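Trikier pilot, Tistinville shop – progress report for the Flelosent fund
November 2023

Hi all,

You asked for something shorter than the May report and with fewer charts, so I'm writing this one the way I'd tell it over the phone. The short version is that we're on schedule, we're a little under on parts and a little over on hours, and the arm can now do one and a half of the four chores we promised you.

The full one is sorting. Small boxed goods come down the chute and go into the right bin, and it runs through a whole shift with a person checking in now and then. We did 500 items in the last formal run and had to step in on 40 of them, mostly shiny bags that the camera sees as a hole in the belt. I'm pretty happy with that! In May we couldn't get through a lunch break.

The half is cables. I know some of you thought this was an odd thing to pick, and I remember being told to stick to boxes. But anybody who has worked a repair bench (or has a drawer at home – you know the drawer) will tell you that sorting out wires is the chore everyone puts off. It's also the one our partners at Krishnan asked for first. They get wiring by the crate and somebody has to pull out each bundle, look at the plugs and put it where it belongs.

So that's where most of the hours went this fall. Getting the fingers over the side of a divided box and down into the right compartment is fine now. We were bumping the walls all summer, and old cardboard doesn't forgive much. Closing on a bundle is fine too if it's tied. The trouble starts on the way up. One loop hangs on to the next one, a plug catches a divider, and then you're lifting the neighbor's wires as well, or the box.
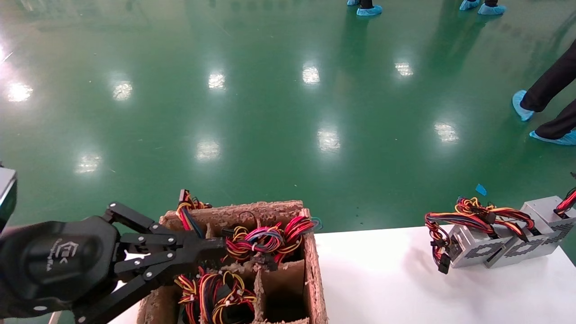 Krishnan's floor team told us they'd take it tomorrow if it only did the tied bundles, because those are the ones that pile up, and a person could keep the loose stuff for slow afternoons. They also said they don't care much how fast it is, so long as they don't have to stand next to it. I wrote that down word for word, more or less, and it has changed how I think about the spring plan.

What I'd like to do is split the cable chore in two. Tied bundles get finished and handed over as a thing people can use. Loose wires stay on as research, with a smaller share of the hours and no date attached. We've logged 700 practice lifts so far, and the tied ones come out clean often enough that I'd put my name to it. The loose ones I wouldn't, and I don't think another few months of the same kind of practice will fix it. It needs some feel in the fingertips that we don't have yet. There's a quote for better sensors in the attached budget sheet, second tab.

The other two chores, folding towels and wiping down counters, haven't moved much. Folding works when one of us lays the towel out flat first, and by then you may as well fold it yourself. Wiping is close, but it misses the corners and I can't call that a clean counter. I'd ask to push both to the next period.

On money: we spent less on replacement finger links than planned, and I'd like to move that into hours if you'll allow it. The rental on the second bench runs out at the end of the period, so I need a yes or no on that one fairly soon.

People keep asking me whether they'll have one of these at home doing the dishes. My answer is still no, not for a good while – a kitchen changes every day and our bench doesn't. A shop with the same crates coming in every week is a different matter, and I think we can have something useful there by next fall.

Next up is a run of 100 tied bundles at Krishnan with none of us in the room. I'll send the numbers when I have them, good or bad. If you want to come out to Tistinville and watch before then, let me know which week and I'll set up a visit.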